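1/ ok party food thread, because three people asked how I set up the table and I keep typing the same answer. going fast, have to be out the door soon

2/ background: kid party stuff for the Kisthorpe block thing. 20 plates, mostly finger food, nothing that needs a fork. budget was 130 bucks all in and I came in under it, barely

3/ first rule I have now - table before food. every time. I used to start frying and then run around looking for somewhere to put things. now I clear a surface, wipe it, and leave it alone until the plates come out

4/ dark gray top is what I like for this. smooth, no pattern, no tablecloth. cloth bunches up, gets grease on it, somebody's toddler pulls it. a bare top you just wipe again

5/ it does show smudges. and scuffs. I went over it and there's still faint marks if you get down low and look along it. not going to lose sleep, food goes on plates
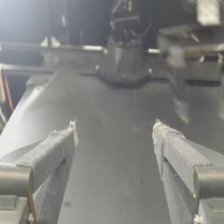 ## plates

6/ big oval ones. yellow. the party kind, plastic, with the raised rim. I will die on this hill, round plates waste space and chicken strips are LONG

7/ the rim matters more than the color. you want the flat part in the middle and then a ridge and then the edge, so if a kid tips it things slide and stop instead of slide and go on the floor

8/ color though - bright yellow on a dark surface, you can find your plate from across the room. did white last November and people kept putting them down and walking off and then getting a new one. went through so many

9/ got mine in the big Akyol pack. they had the Irnano ones too but those were thinner I think? didn't love the feel. someone will tell me I'm wrong

10/ do not buy the divided kind for this. I know. I know they look handy. the sections are always the wrong size and sauce gets in all of them anyway

## the strips

11/ ok what you came for. breading. flour, egg, crumbs, in that order, one hand for dry and one for wet or you end up with breaded fingers

12/ season the flour AND the crumbs. salt, pepper, paprika, garlic powder. if you only do one it tastes like nothing and then a bit of salt

13/ press the crumbs on. don't just roll it. you want lumpy uneven edges, the bumps are where it crunches. smooth strips look like they came out of a box

14/ then let them sit on a rack ten minutes before they cook. I skip this when I'm in a hurry and I regret it, the coating falls off in the pan

15/ color - I go lighter than most people. a pale tan is fine as long as the inside is at temp, use a thermometer, please. dark brown means dry by the time anyone eats it

16/ now plating!! before you load everything do ONE plate with ONE strip, right in the middle, long way. looks silly. do it anyhow
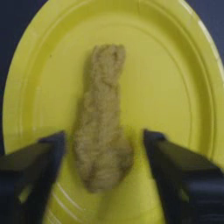 17/ you're checking size. how much room is left on each side, does it fit inside the ridge, how many can go next to it without stacking. stacked strips steam eachother and go soft, so single layer or nothing

18/ if they're too long for the flat part, cut the next batch shorter before you bread. not after. cutting after just makes crumbs everywhere and one naked end

19/ sauce in its own little cup off to one side. or no cup and one big bowl at the end of the table, that's less washing up. I did the bowl

20/ no garnish. kids pick it off, adults push it to the rim, and then it's on the floor

## random leftovers

21/ someone asked about keeping them warm. low oven, on a rack, door open a crack. foil over the top is how you get sad wet chicken

22/ yes you can freeze them breaded and uncooked. flat on a tray first, then bag. don't just dump them all in teh bag or you get one giant strip

23/ yes the Emach air fryer works, mine does small batches though so plan for that. for 20 plates I'd still use the oven and do the fryer for seconds

24/ last post like this got 503 replies and half of them were about ketchup so I'm saying it now, any sauce is fine, I don't care, put what you want

25/ will do the fruit tray one next if people want it. also need to write up the cupcake carrier situation. ok shoes on, going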